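Skirkura Hook Row: a grudging review

I don't trust anything sold as an organizer. My drawers are full of organizers. So when Zlata Prokopenko told me to quit losing my keys and buy the Skirkura hook row for 18 dollars, I waited until October, lost my keys twice more, and then bought it.

The package promises "a calm entryway." What you get is a line of wire hooks with round dark bases and a sheet of directions in very small type. The wire part is better than I expected. It's shiny and it has a proper bend at the top, so a strap has to be lifted off.
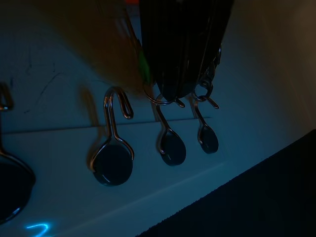 Wire hooks on the white panel, two of them taken up by something black and bulky.

My first complaint is the spacing. It looks generous in the store. Then you hang one fat item and it takes over the hook beside it as well. The company's page talks about the number of hooks, which tells you very little if you own a winter bag.

Second complaint: the finish shows every fingerprint. I wiped mine down on Sunday and by dinner it looked as if I'd been frying with it.

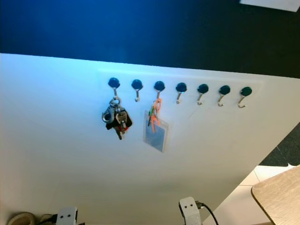

Keys on the first hook, next one free.

Keys are where it earns its money. A clip goes over the wire in one motion and comes off the same way. I had the Grondunari rail before this (35 dollars, and it went back), and its hooks were so stubby that a carabiner had to be coaxed on with two hands. This one I can use while holding groceries.

What it won't do is fix the dining table. I had some idea that once the keys had a home, the rest would follow. 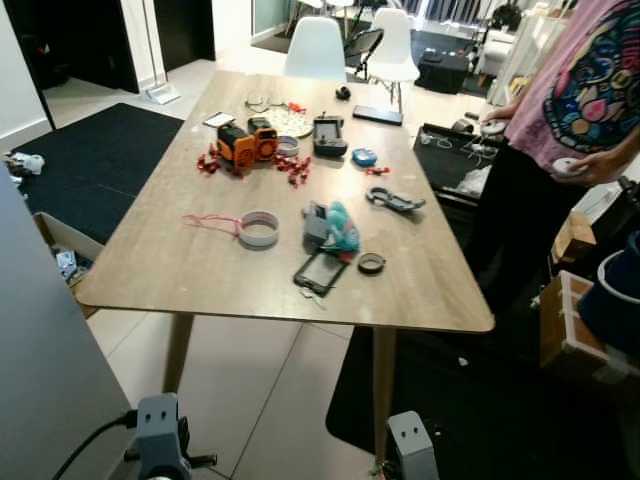 It didn't. Chargers, tape, glasses, whatever came out of somebody's pockets, all of it still lands on the nearest flat surface, and a row of hooks is no help with things that have no loop. Renata Ledesma swears by tying string to everything small so it can be hung up. I tried that for a week and ended up with a wall of string. If your mess is mostly tape and game controllers, buy a box.

Long tags are another nuisance. Anything on a thin cord swings and tangles with its neighbor, so I keep those at the end of the row now. 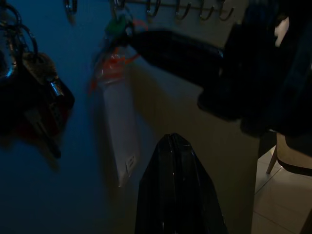 Would I buy it again? At 18 dollars, probably. At the 35 that Grondunari wants for theirs, no chance. I can't say how it holds up over years, and I'd ignore anyone who claims to know after a month. Mine is still on the wall and I haven't lost my keys since, though I did lose the directions.

Four stars is too many. Call it three and a half, and take the half back if you plan to hang coats.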